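Truvlow Fleece-Lined Jeans, Men's, Dark Blue

Back in stock for February. Last batch went fast so don't sit on it. 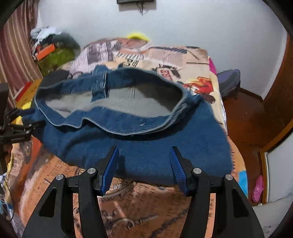
The short version

Regular fit, straight leg, light gray fleece on the inside. Denim is midweight with a bit of stretch. Belt loops, normal pockets, zip fly. Look like regular jeans once they're on, wear them to work, wear them to walk the dog at 6 am.

Sizing

Runs snug. The lining takes up room. Between sizes, go up. If you wear thermals under, go up 2. Waist 30 to 44, inseams 30, 32 and 34. No 36 inseam, sorry, we keep asking the mill.

Care

Wash cold, inside out
No fabric softener, it mats the fleece
Hang dry or tumble low
Iron the outside only, warm not hot
Some blue may come off in the first 3 washes so keep them away from teh white towels

Fabric

Outer: cotton, polyester, elastane
Lining: polyester fleece, 300 gsm, waist to hem
Pocket bags are unlined cotton

Shipping and returns

Orders in before noon go out same day. Allow 5 days for delivery, longer to Alaska and Hawaii. Returns free on unworn pairs with tags on. Exchanges for size, just put a note in the bag with the size you want, no form needed.

Hemming

We can shorten them. Add it at checkout, adds 2 days. Hemmed pairs can't come back, so try on first if your not sure of your length.

Also from Truvlow

Bravo flannel-lined work pants
Idoneo wool blend socks, pack of 3
Endow quilted vest (navy sold out, olive still here)

Questions on fit go to Selamawit Ejigu at the order desk. Wholesale, ask for Vinzenz Aigner.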